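Workplace Tips: Sharing the Crockery Bench with Robot Arms

Guidance for canteen and wash-up staff, Mallard House
Revised August 24, 2026

The handling of plates and bowls at the Favora bench is now carried out in part by robot arms. Staff who previously sorted and stacked by hand for the whole of a shift will divide their time between preparing the bench, attending to the arms and finishing work by hand. The advice that follows is intended to make that change easier.

Setting out the bench

Wipe the tabletop with a damp cloth and dry it fully before any crockery is put down. A wooden surface should never be left to dry by itself, as standing water raises the grain. Crumbs and grit are best lifted with a soft brush first.

Place plates flat and leave a clear hand's width around any piece that is to be picked up alone. Chipped items go in the tray under the sink and must not be returned to the bench. 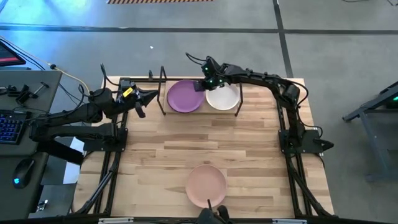

Keep sleeves, lanyards and apron strings well away from the arms at all times. Before reaching over the table, press the stop button and wait until both arms are still. Cables are to be left where they lie; a cable that has come loose should be reported and must not be tucked back by hand.

What changes for staff

Members of staff have reported less wrist strain since the arms were introduced in May. They have also reported that watching a machine is tiring in its own way. Supervisors should therefore change the person at the bench every 51 minutes, and no one should take more than two turns in succession. Stacking by hand remains part of every shift — it is a skill the kitchen still needs whenever the arms are stopped.

No post has been removed as a result of the new arrangement. Two members of staff have taken the Ladefoged course in basic upkeep, and further places will be offered in order of service.

Care of bowls

Wide bowls call for more attention than plates. Grease on the rim makes them hard to grip, for people and machines alike. A spoonful of bicarbonate of soda in warm water will remove most films. Rinse twice, dry the foot of the bowl as well as the inside, and set it down with the rim upwards. 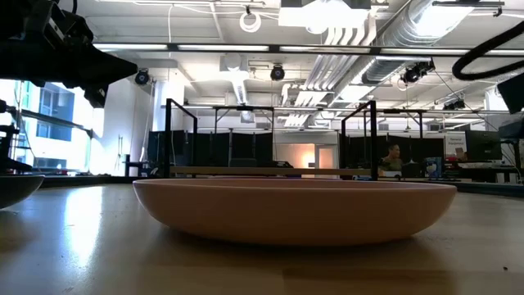
A wide pink bowl on the wooden tabletop, with a second bowl to the left.

Strong daylight can make marks difficult to see. Tilt each bowl towards the light and away again before passing it as clean.

Faults and questions

Enter dropped or cracked items in the Fesus log before the end of the shift. Questions about turns at the bench or training should be put to Joaquim Baptista at the kitchen office.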